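The Visitor From Larkirham

Rianne Martens had put her good shoes on for the open day at Fileck, and she regretted it already on the stairs. The paper in her hand said Demonstration, Room 12. She had come by bus from Larkirham, 60 kilometres, with a sandwich and a letter from her brother's old workshop in her bag.

"You are the lady for the Desmet arm," said the young man at the door. His badge said Jayson Navarro. "Please, come in. We have started, but it is slow, you did not miss much."

She stood beside him in front of the screen, where one could see what the gripper saw.

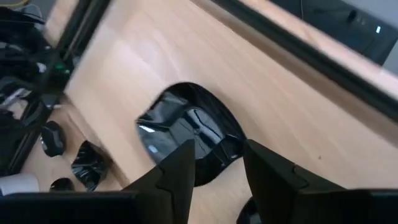 "Is it difficult, for the machine?" she asked.

"Shiny things are difficult. Black and shiny is the worst. The light jumps around and the arm must decide where the edge is." He pushed his sleeves up. "My mum thinks I teach it to dance."

Rianne did not laugh, although she wanted to. For 18 years she had packed moulded parts at the Ukau factory, black ones also, and she knew exactly how such a piece turns in your fingers when you take it by the wrong side. You had to wait a little. You had to let it lie. She had told this to every new girl, and most of them had listened only after the first full bin of scratched parts.

"It goes in too fast," she said.

Jayson looked at her. "Sorry?"

"Your arm. It is in a hurry. I would come from the thick side, and slower at the end."

She thought he would be offended. Her supervisor at Ukau had always been offended. But he pulled a stool over for her with his foot and began to type, and for a long while he asked her questions without turning his head from the keyboard. How slow? Did she close the thumb first, or both together? Did she look at the piece or at the place where it must go?

"At the place," said Rianne. "The piece I have already."

He typed this also, it seemed to her word for word. Some other visitors came in, stood politely with their coffee and went out again. A boy asked if the robot could make a sandwich, and was told that maybe next November it could.

"Okay," said Jayson. "Now with your way."

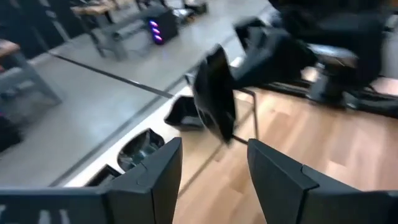
The Desmet arm at work, mirror on the left.

Rianne held her bag on her knees with both hands. She noticed that her own thumb was moving a little against the leather, and she let it move.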